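3.2 Sources and treatment of the apprenticeship records

The principal source for this section is the Cindthorpe register, a bound volume of indentures kept by the instrument-making firm of Abdelaziz during its years of trade in the town. The register lists 149 apprentices. Each entry gives a name, a parish, the trade of the father and the premium paid, and most also give the date on which the term ended. Entries without a closing date were retained for the count of entrants but left out of the calculation of length of service.

Schooling is recorded less evenly. Of the 149 entries, 57 carry a marginal note on the boy's former school, usually in a second hand and in a different ink. We take these notes to be later additions, made when the firm began to supply brass parts to the Munmont observatory and needed men who could work from written tables.

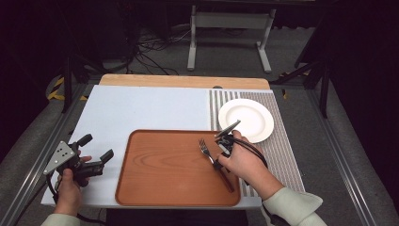
The notes were compared with the admission lists of the Gerkirer school, which taught arithmetic, mensuration and a small amount of optics. A match was accepted where the full name and the parish agreed and where the gap between leaving school and signing the indenture was no more than 3 years. Where two boys of the same name could not be told apart, both were set aside. Variant spellings were treated as equal only if the same variant occurred elsewhere in the parish books.

Premiums were converted to shillings and left unadjusted for changes in price. The series is short, and the available price indices are drawn from larger towns whose markets differed from that of Cindthorpe.

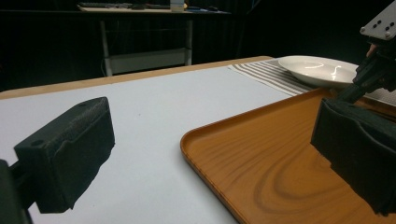 A second group of records concerns employment after the term had ended. The Munmont wage books name the workers paid for lens grinding, dividing and repair, but they give no ages and seldom give a first name in full. Links between the wage books and the register are therefore graded as firm or probable, and only firm links are used in the calculation of length of service. Probable links are discussed in the text where they bear on a single career.

Figure 4. White tabletop with an orange-brown wood-grain tray, a striped placemat and a white plate, seen between the two black fingers of a hand-held gripper.
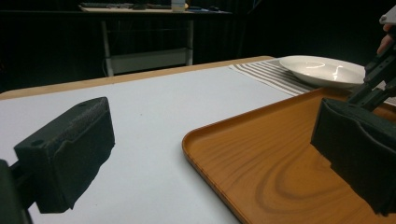

The wage books also record fines for spoiled work. These were entered by the clerk at the end of each month and cannot be assigned to a particular task. A run of 600 loose vouchers survives for the same workshop, but the numbering is broken and the sheets from November onwards are damaged along the fold. We used the vouchers to check the spelling of surnames and for no other purpose. The grading of links was completed before the fines were transcribed, so that a worker's record of spoiled work could not affect the decision to accept or reject a match.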